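Wyn Lougher
21/09/2020

The spreadsheet of us

A friend sent me a link to Vamby last month with the message "this saved us." I have learned to be careful around that sentence. I've heard it about a weekend retreat, a paperback, a set of cards with questions on them and, once, a hot tub. But she is a sensible woman who reads the terms and conditions, so I downloaded the thing and asked my husband if he'd do it with me for 30 days. He said "do what" and I said "log our appreciation," and he looked at me for a while and then said sure.

If you haven't come across it, the idea is simple. Each of you gets a prompt in the morning and another at night. You rate how connected you feel, you write down one thing your partner did that you noticed, and the app turns it into a score. There's a line graph. The line is supposed to go up.

I should say where I'm starting from. I've been married a good while, happily on most days and crankily on others. I don't think we needed saving. I also don't think people who are fine have any business being smug about it, and I have caught myself being smug, which was part of why I said yes.

The first week was nice. I'll give it that. I wrote that he'd filled my car up without mentioning it. He wrote that I'd laughed at his story about the dentist, a story I have heard many times. It felt good to know he'd noticed the laugh. It felt a little less good to wonder if he was going to notice it was the same laugh every time.

Then came the part I'd been waiting for, because I'm like that. On the ninth or tenth day I saw him take out the trash, come back in, and look at his phone and then at me. I knew exactly what he wanted. He wanted it logged. And I had been doing the same thing all week. I'd made the good soup, the one with the long list of ingredients, and checked that evening to see if the soup had made it in. It hadn't. He'd put down that I'd been patient on the phone with his mother. That was a kinder thing to notice, and I was still annoyed about the soup.

So now we had a fight about soup, except we didn't have it out loud, we had it in the ratings. I gave the day a low number. He saw the low number. He gave the next day a low number. The graph went down and the app sent us both a cheerful message suggesting we try holding hands.

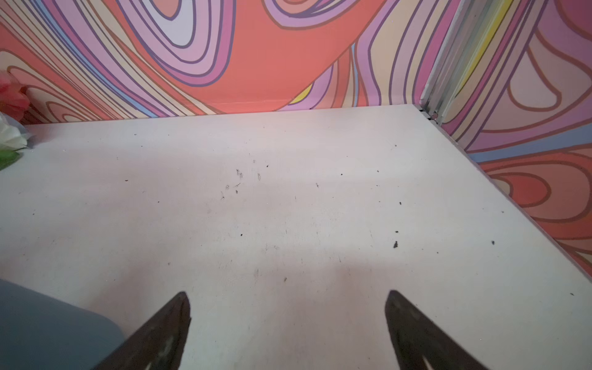 White tabletop, loud walls.

I went looking for what all this is based on. The Vamby site has a page about "the science," and the page says that couples who express gratitude do better than couples who don't. I believe that. I also believe that people with umbrellas get rained on a lot. Are grateful couples happy because they write it down, or do they have more to write down because things are going well? The page doesn't say. It has a picture of two people on a dock.

There's a quote on there too, from a customer, saying their connection score rose by 46 points. Out of what? From when? I wrote to ask and got back an automatic reply thanking me for being part of the journey.

I don't want to be unfair. My friend's marriage had gone very quiet, and from what she's told me they'd stopped saying anything to each other beyond pickups and bills. For her, a phone buzzing twice a day to say "tell him one nice thing" was a door that had been stuck for years coming open. She says he cried at one of hers. I'm not going to sit here and tell her it was the wrong kind of crying. If it works it works, and if what really worked was that they both agreed to try something at the same time, well, the app was the something.

My trouble is with the selling of it. Every one of these things, and I've now looked at Plestari (weekly quizzes, a little plant that wilts if you skip one) and Paucar (video lessons from a man in a linen shirt), starts from the idea that love is a skill you're bad at. Maybe we are. But then it's a skill you're bad at forever, as long as the subscription renews. Has any of them ever sent a message saying you two seem okay, go ahead and cancel?

The plant got to me, by the way. I didn't sign up for Plestari but I read the reviews, and there's a woman on there who was up past midnight in a hotel, on a work trip, answering questions about her husband's favorite season so that the plant wouldn't die. He was asleep. She could have called him at dinner.

My grandparents get brought up at about this point in any argument I have on the subject, usually by me, so let me be sceptical about that as well. They never rated a thing and they were together until the end, and I used to hold that up as proof. But I was a child and I saw them at Sunday lunches. I have no idea what it was like in that house in November with the door shut. My grandmother once told me, while drying a plate, that she hadn't been spoken to properly in a year, and then asked if I wanted more pie. I was too young to ask which year.

So I can't tell you the old way was better. I can tell you what we did, for whatever one household is worth. On day 22 or so he came into the kitchen and said, "Was it the soup?" I said yes, it was the soup. He said he'd loved the soup, he'd had two bowls, he thought the two bowls were the comment. I said I needed the comment to be a comment. He said that was fair. Then he asked if I could stop sighing when he loads the dishwasher, and I said I didn't sigh, and I do.

It was a ten-minute talk and we hadn't had one like it in a while. Did the app cause it? I suppose it caused the problem that caused the talk. You can put that on the testimonials page if you like.

We finished out the month because I'd paid for it. Our final score was 134, with a badge. I still don't know what it's out of. He wants to know if we can get a refund on the second month, which renewed on its own overnight, and I've been on their help page since breakfast looking for the button.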